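Clumcombe Hall Kitchen: Pre-Hire Inspection Checklist, with Comments
Completed by Mervyn Wainwright, September

Hirers get a copy of this whether they want one or not. Marks are OK, Fix, or Again, the last meaning that I wrote the same thing at the previous inspection and am now writing it in a worse mood.

1. Entrance and fire exit

Front door closes fully: OK
Fire exit opens from inside without a key: OK
Fire exit path clear: Again

The path is 3 feet wide on the plan. On the day it was 3 feet wide minus a stack of folding chairs and a papier-mâché volcano. The volcano has been moved to the stage, where it can threaten the choir. Fire exits get tested by leaning on them in a hurry, so please keep that corner empty.

2. Water and sinks

Cold tap, main sink: OK
Hot tap, main sink: Fix
Hand sink soap and towels: OK
Drains run freely: OK

The hot tap reads 54 at the thermostat and takes its time getting there. Salside came out, tightened something, and sent a bill that arrived faster than the hot water. I have asked them back.
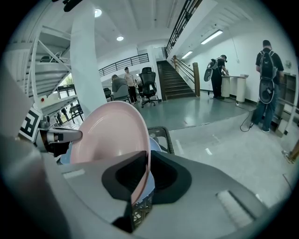
3. Plates, cups and flatware

Chipped or cracked items removed: OK
Stored clean, off the floor: Fix
Returned to the right cupboard: Again

We own 100 dinner plates on paper, all white, all from the Tidov catalog, all supposed to live in the tall cupboard. Hirers bring their own and leave them behind, and that is how we end up with an orphan shelf. A pale pink plate and a light blue one go together well enough at a picnic, but they don't stack with ours, and the tall cupboard door won't shut on a mixed pile. Leftover plates will be kept until the next inspection and then go to the rummage sale. Saucers are under the same law. Anyone claiming a plate should be ready to say what was served on it.

Run a fingertip around each rim before putting a plate away. A chip you can feel is a chip, even if you can't see it, and it goes in the bin wrapped in newspaper.

4. Baskets, racks and trays

Wire racks free of rust: OK
Woven baskets clean in the corners: Fix
Trays dried before stacking: Again

Lattice sides are lovely for airflow and equally lovely for holding on to rice. Use the old toothbrush under the sink. It is labeled. Please do not make me explain the label.
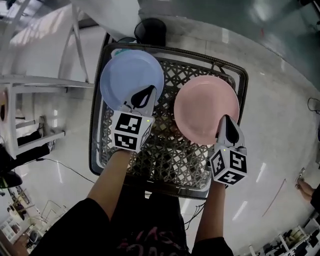 5. Floors

Mopped and dry before doors open: OK
Wet floor sign present: OK
Mats flat at the edges: Fix

The mat by the stove has curled up at one corner like a slice of old ham. I taped it. The tape has now curled too. A new mat is ordered from Yusof, in the size we have, as opposed to the size we had last time we measured.

6. Stove and gas

Shutoff valve reachable: OK
Burners light first time: Fix
Fire blanket in its holder: OK
Extinguisher tag in date: OK

The back left burner lights on the third try. Between tries, turn the knob off and wait. Do not lean in to see what the trouble is. The trouble is the igniter, and it looks exactly the same from close up.

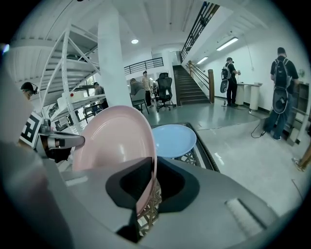 The oven is fine, provided you like everything a little darker on the right. Turn trays halfway through baking and keep the door shut the rest of the time. Oven mitts hang on the hook. Dish towels are not oven mitts, as the one with the brown oval in it can testify.

7. Fridge and freezer

Door seals clean and tight: OK
Thermometer present and readable: OK
Unlabeled food removed: Again

I removed one tub of something gray. If it was yours, I am sorry for both of us.

8. First aid

Kit stocked and sealed: Fix
Accident book and pen present: Fix

There are 19 adhesive bandages left, all of them the tiny kind meant for a paper cut. The book is there. The pen has gone wherever pens go. I have tied the new one down with string.

Open items: hot tap, mat, burner, bandages, and the baskets. Keys go back through the mail slot by 9 p.m., in the envelope, with the envelope sealed.

M. Wainwright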